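The Afternoon the Arm Wouldn't Let Go

Those of you who came to the open afternoon at Stullormont will remember the noise first of all, a sort of dry clack followed by a long silence, and then Niilo Pitkänen saying "everybody stay where you are, please" in the very calm voice he keeps for such moments. We promised a proper account in the newsletter once the arm had been looked over, and I'm sorry it has taken until now (the holidays got in the way, and then the replacement part went to the wrong building).

The short version is that the gripper closed on something and wouldn't open again, and that when we pressed stop, the arm stopped but the gripper kept squeezing. Nobody was hurt. The longer version is more interesting, I think, and I hope you'll bear with me, as several readers have asked what really happened and a few of the stories going round are a good deal more exciting than the truth.

We had been running the handling trial since March, with the arm picking things up from one side, turning them over and setting them down on the other. By the morning of the open afternoon it had done 1,977 grips without anything worse than a dropped sponge, and I'm afraid we had all become rather comfortable with it. Niilo had set the gripping force low, as he always does, and had tried it on his own thumb before the doors opened, which made some of you wince!

What we hadn't taken enough notice of was the cable. There is a thin one that feeds the sensor telling the gripper how hard it is pressing, and over several months of bending at the same spot it had begun to fail inside its sleeve. From the outside it looked perfectly sound. When the wrist turned one way the signal came through, and when it turned the other way it dropped to nothing, and the gripper, believing it was holding thin air, did as it had been told to do with thin air and closed a little more. Then a little more again. It carried on for 15 seconds before Niilo reached the button, and if you were standing near the front it must have felt a great deal longer. It certainly did to me.

Now, the stop button. Pressing it cuts the power to the joints and puts the brakes on, and that part worked exactly as it should. The gripper, however, was built to hold its grip when the power goes, so that it won't drop a heavy load on somebody's foot. It's a sensible choice for heavy loads. We don't lift heavy loads. We had simply left it the way it came out of the crate, and in all our drills we had pressed stop with the fingers open, so we had never found out what happened with them shut. I have gone over our notes from those drills twice, and there it is in my own handwriting, "fingers open, all fine", again and again. I do wish I had been a bit more curious.

It took us a good while to get it free. There is a release screw on the back of the hand, and the key for it was in a drawer in the Falier room, under a pile of raffle books, so there was some running up and down stairs. Niilo turned it by hand, a quarter at a time, with the plug out of the wall and everyone well back. My thanks to all the visitors who waited so patiently and to whoever kept the tea going.

Halonen's workshop took the hand away the following week and had it apart on the bench. They found the broken strands within the first hour, very close to the wrist, just where the sleeve is clamped. They also went through the Remurari control program with us line by line, and that was a long day but a useful one. It had logged 104 dropouts from the sensor in the fortnight before, each of them too short to trip a warning. The program wrote them down faithfully and none of us had opened that page.

So, what has changed? The sensor cable now has a looser loop at the wrist and will be replaced after every 3,000 grips, whether it looks tired or not. If the signal drops out even once, the fingers stop where they are and the arm waits for a person to come. The hand now lets go when the stop button is pressed, and we test that every morning with a foam block between the fingers - fingers shut this time! The release key hangs on a red cord beside the stop button, with a second one taped inside the lid of the control box. And whoever is on duty reads the dropout page before switching on and puts their initials in the book.

We started again on 09/07/2023, a quiet Sunday, with only the two of us there and the kettle on. I don't mind telling you I stood further back than I needed to. There will be another open afternoon in the autumn and I hope very much that you'll come, though the rope will be a metre further out than it was. If you have questions before then, or if you were there and remember something we've left out, do please write in and I'll print what I can.

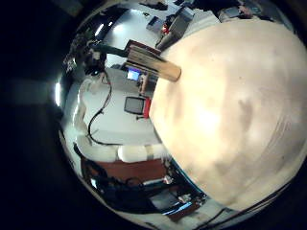
Niilo asks me to add that he would still like a second stop button on the visitors' side of the rope, and that he means to go on asking until he gets one.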